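Mitamberg Tabletop Hands: read me first

Hello! I'm Flynn Ruddock and I look after this set, so moans and thank-yous both come to me.

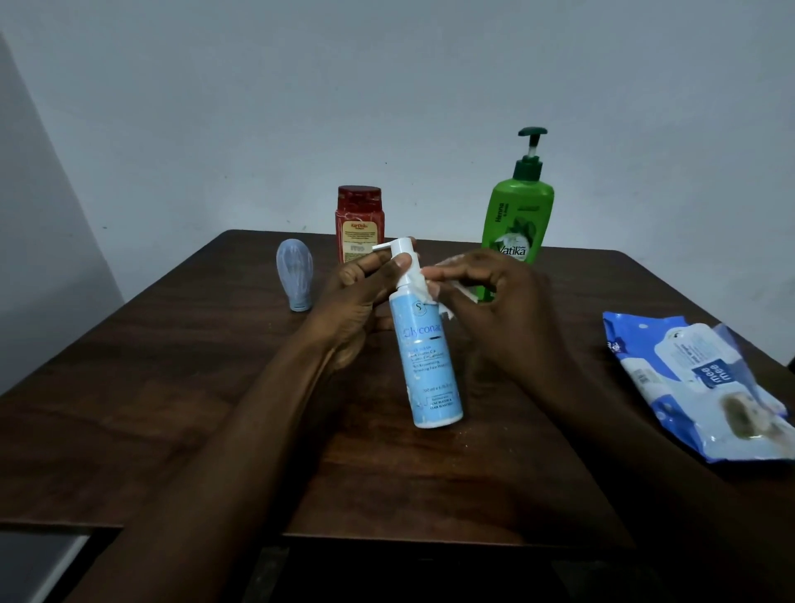 The set has 501 clips of everyday jobs done with two hands at a table, all shot from head height. We gather them so that a learning system can pick up how people share a job between left and right (one hand steadies, the other fiddles, and then they swap without thinking). The first batch was bathroom stuff: pump bottles, jars, packs of wipes. Kitchen things came along in February and they're a lot messier.

Most clips last roughly 20 seconds. I cut them by hand at first and then gave up and let Voltitz, our little trimming script, do it. It's good, but it does like to chop off the very start of a reach, so if your model seems oddly blind to the first touch, look there before you blame your training run.

What's in the folders

clips/ has the video, one file per go
notes/ has a plain text line for each clip, typed by whoever did the job
splits/ has the lists for training and testing

We kept 10 people for training and 8 for testing, with no overlap, so please don't shuffle them together! I did that once with the older Sukton set and got some lovely scores that meant nothing at all.

Things to watch out for

Small print on labels is often half hidden by fingers, so I wouldn't use this for reading text. Shiny tabletops can throw off depth guesses too. The notes are a bit uneven (some people write "open bottle", others write a short novel) and I've left them as they came, spelling and all.

If you're loading it with Baxter, use the newer reader, the old one trips over the spaces in the file names. Sorry about the spaces.

Last changed March 22, 2021: fixed the test list, which had one person in it twice.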